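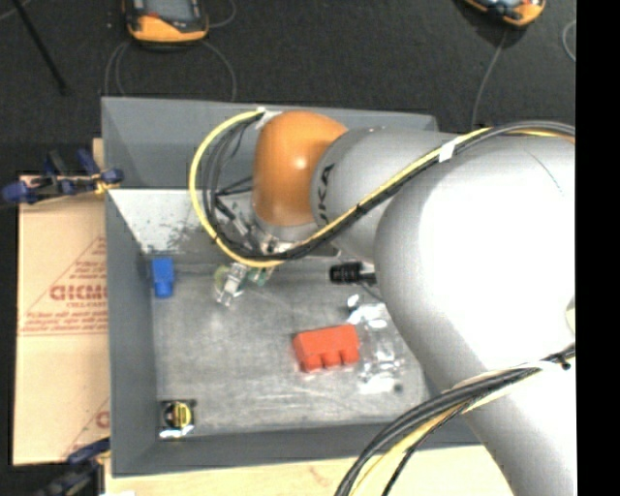
From: Joscha Kramer
To: Floor and Stores list
Date: 07/12/2018
Subject: Re: The picking arm and the small parts bench

Lâm Mạc wrote:

> I've been asked by several people on the bench what happens to us once
> the arm goes on to the small parts orders. The notice by the clocking-in
> machine says "no change to headcount" and nothing else. Could somebody
> put in writing who will be doing what? In particular:
>
> Who gets called when it drops something or can't find it?
> Do we still get the bench rate if we are moved to minding it?
> Is our pick count going to be compared with the arm's?
>
> I'm not against it. My wrists would be glad of a rest from the deep bins.
> But people are hearing things from the drivers from Drorkutbridge before
> they hear them from the office, and that isn't right.
>
> Lâm

Lâm, and everyone else on the list,

Fair questions. I've spoken to Cenness, who are doing the installation, and to the office, and I'll answer as far as I can.

First, where the work has got to. The arm is still on single bins with a handful of mixed items in them. It reaches in, picks one thing, and the attempt gets logged. Over the last two weeks of trials it made 1722 attempts and 1149 of them were counted as good picks. The other attempts include wrong grips, drops and the times it gave up. Solid blocks are what it does best. Clear crinkly plastic is what it does worst, and shiny wrapping on a grey bin floor is not much better. Anyone who has worked the bench could have told them that, and in fact Lâm did.

Who gets called. At first, one person from the bench on each shift will be the minder. The minder loads and changes bins, clears anything stuck, and restarts the job from the panel. The minder does not reach into the bin while the arm is live, for any reason, and does not touch the cables or the gripper. If a cable has come loose or a fingertip looks worn, stop the job and ring maintenance. Cenness will train four people before the end of December and I have asked for two of those to come from the late shift. Put your name down with me if you want it. You don't need to have done anything with computers.

Pay. Minding will be paid at the bench rate. I have this in an email from the office and will pin up a copy. What I don't have is an answer on whether a trained minder should get more than that. I think they should, and I've said so. It's on the list for the next site meeting.

Pick counts. No. The arm's figures are kept by Cenness on their own system and go to the office as a weekly total. Your counts stay where they are now. If a supervisor quotes the arm's numbers at you, tell me — I mean that.

What changes on the bench itself. The Pimentel orders are the ones they want to move over first, as those are mostly hard parts in small numbers. There are 283 lines on that list, and each one has to be tried before it is released to the arm. Anything bagged or wrapped in clear film stays with us. The Tamuron returns stay with us as well, because somebody has to look at each piece and decide if it can be sold again.

So the bench will lose some of the easy picking and keep the awkward picking. I'm not sure the office has thought about that. An hour of bagged parts is a harder hour than a mixed one, and the target was set on mixed work. I've asked for the target to be looked at again before any lines are moved. No reply yet. If you can jot down how long a tray of bagged parts takes you, without rushing it, that would give me something to put in front of them.

Rotation. Lâm's point about wrists is a good one. My suggestion is that minding rotates every two hours, so no one is standing watching all day and no one is on the deep bins all day. Cenness have no objection. The early shift lead would prefer a fixed person. I'd like to hear from the rest of you before I argue it, so reply to the list or catch me at break.

Please also leave any bin that is clamped to the trial table where it is, and don't borrow the test pieces out of it. They keep a record of what is in each one.

Joscha Kramer
Small parts and returns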